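Dish Cloths, Sponges and the Smell Under the Sink

Posted November 28, 2022 by Emmett Wojcik

My August post on cast iron brought in a pile of mail, and most of it wasn't about cast iron at all. You all wanted to know what to do about stinky dish cloths! So I spent the long weekend boiling, soaking and sniffing (my family left the room more than once), and this is what I do now.

Boiling cotton cloths

Plain cotton can take a real boil. Fill an old pot two thirds full, add a spoonful of washing soda, drop in the cloths and let them roll for 9 minutes. Don't use your good aluminum pot for this, the soda will turn it dark and you'll be mad at me. Fish them out with tongs, let them cool in the sink, then rinse until the water runs clear. I paid 97 cents for a stack of cotton ones at a yard sale and they've held up better than the fancy set my sister gave me.

Microfiber is a different animal

No boiling, no dryer sheets, no fabric softener. Softener coats the fibers and after that they just push water around the counter. I wash mine warm with other microfiber, half the usual detergent, and hang them up. If you've already softened a batch by mistake, run it twice with no detergent and a cup of white vinegar - it brought most of mine back, though one never did recover and now lives in the garage.

Give every cloth one job

Mine go by color. Green is for plates and the table, yellow is for counters, and anything gray or stained gets the floor. It sounds fussy but even the kids stick to it, and I haven't found a floor rag in the dish rack since summer. A cloth for drying plates should be bone dry when you start, so keep a spare within reach on big dinner nights. Wipe the rim first, then the middle, then flip it over and do the back. 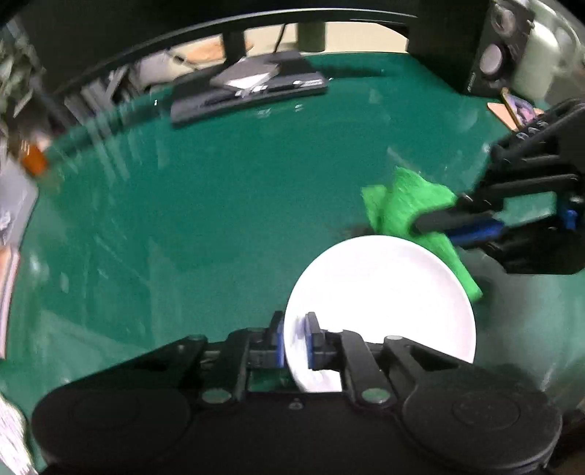 Where to hang them

Over the faucet is the worst spot, and I did it for years. The folds stay damp and that's where the smell starts. I put up a little rail with 3 hooks inside the cabinet door, left the door open at night, and that was that. If your cabinet is already musty, pull everything out, wipe it down with vinegar and water, and check the drain trap for a slow drip while you're in there (mine had one, naturally).

Sponges go in the trash after 7 days at my house. I know some of you microwave yours. I tried it once, forgot to wet it first, and we had the windows open until bedtime.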